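My mother has kept a sourdough starter alive for 5 years and talks about it the way other people talk about a nephew in law school. In December she went to Hendach for two weeks and left it with me, along with a page of instructions and a phone number I was told to use at any hour.

I killed it by the first weekend. Flour went in, water went in, and what came back smelled like nail polish. So I did what a grown adult does and bought a replacement from a bakery on Malinowski Street, then poured it into her jar – same rubber band, same masking tape label.
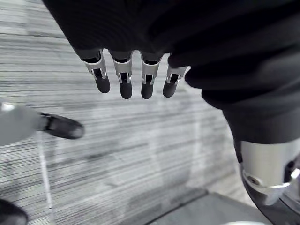 Bożena Zieliński
Writer and editor of this blog

She came home, lifted the lid and said it had never looked better. She has since given portions to three neighbors and a dentist. I eat the bread on Sundays and ask for seconds, and I'm told I could learn a lot from her patience.

Recent posts
The couch that wouldn't fit the stairs
Nearly 600 unread emails and a nap
My cousin Waldemar buys a canoe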